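Graltenex — Teleoperation operators, casual, Colwood site

Graltenex records manipulation demonstrations for tabletop arms. We are seeking operators to guide an arm through short household tasks by remote control. The current task set covers cups and mugs: grasping, nesting, separating and placing.

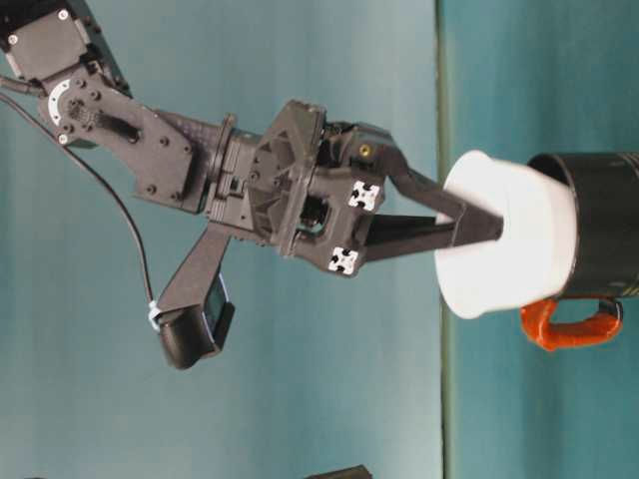

Cup and mug task: two-finger gripper, fingertips inside the white cup.

Shifts run 6 hours, with scheduled breaks. Operators complete blocks of 14 demonstrations, label each as a success or failure, and note any slip, collision or lost grasp. Failed attempts are kept — do not delete them. Between blocks, objects are returned to the start positions on the task sheet.

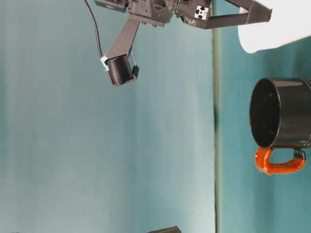 Training takes place at Colwood over the first 35 hours and is paid at the full rate. Henok Mamo runs the sessions, which cover the leader controls, emergency stop, camera checks and the Stedholm labelling software. Operators who pass may later be rostered at our Eynon site.

Requirements:
Steady two-handed coordination
Normal or corrected colour vision
Ability to work seated for up to 60 minutes at a time
Clear written English

Robotics experience is an asset but is not required.

Send a résumé and your availability for April to Amanuel Woldegiorgis, operator recruitment.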